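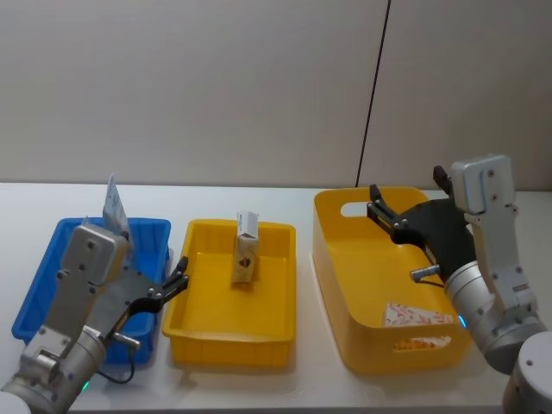
4 min read

Teleoperating two arms, week three

Oct 3, 2022

I have spent most of the last three weeks moving groceries between plastic containers with somebody else's hands. The hands belong to a pair of arms on a white table, and I drive them from a chair with two controllers. The job is called Kombo on our task list. Each run starts with packaged goods spread over a blue bin, a shallow yellow tray and a big yellow basket, and each run is recorded so a model can be trained on it later.

We are up to 1,938 usable runs. The target is 3,000. Jabari Nzioka wrote that number on the wall calendar in March, before we had settled on a table height, and it has stayed there.

I wanted to write down what I have learned about doing this by hand, mostly for Wellington Lopes, who starts on the second station soon and has asked me the same questions I had.

The first thing is speed. My early runs were slow because I thought slow meant careful. Esther Mollel trained a policy on a batch of them and it picked up every one of my pauses. It would reach over the basket, stop, and hang there, because I used to stop there while I decided what to do next. Now I decide before I press record. If I change my mind in the middle, I end the run and throw it out.

The second thing is which arm does what. With a bin on one side and a basket on the other it is tempting to let each arm look after its own end and never meet. That works until something has to cross the table. We use the middle tray for that. One arm sets the item down, lets go and backs off, and then the other one comes in for it. Direct handovers in the air look better on video, and I failed most of the ones I tried.

Cartons are the easy case. A tall narrow carton standing up in the tray gives you two flat sides, and as long as the fingers come in level it goes where you want. The trouble is letting go. If you open the gripper while you are still moving down, you knock it over. Lower, wait until it sits, open, then straight up. I say those words under my breath all day.

Triangular packages took me much longer. They lean against whatever is next to them, and in the big basket that means they lean against the wall, where there is hardly any room for a finger. I go in from above with the gripper turned so that one finger slides down between the package and the plastic. If it won't fit I push the package toward the middle first and then pick it up. Esther was fine with the push. She would like more of them, in fact – the model needs to see what to do when the first plan is no good.

Flat packets that stand up in the bin are somewhere in between. You can pinch the top edge, but the camera up at the head of the setup loses sight of it when the left wrist swings across. I come in a bit wider now so the view stays open until the last moment. You can't feel anything through the controllers, so the picture is all you have.

Things I keep having to remind myself of:

Move the containers a little between runs. I got lazy about this for two days and we had a whole batch with the tray in the same spot.

Keep the arm that isn't working still, but not always in the same place.

Check the cables at the wrists before the first run of the day.

Take a break after 9 runs. I used to do a lot more in one go and the last few were always bad.

The software is still a mixed bag. We record with Sosus, which is fine once it is running, but it drops the first second of a session if you start too soon after connecting. Count to three. Mwangi says there is a fix coming. The labels are done in a separate tool and I have no complaints there, apart from the font.

My own success rate is decent by now. The policy's is not, at least on the basket. On the tray it does well, and it puts cartons down more gently than I do some mornings. On the basket it still goes in too high and closes on air. Jabari thinks more data will sort it out. I think we need more runs that start with the package in an awkward spot, so I am going to spend the next two days recording only those.

Wellington, if you are reading this, the chair at the second station squeaks and the left controller needs charging overnight. Bring a sweater.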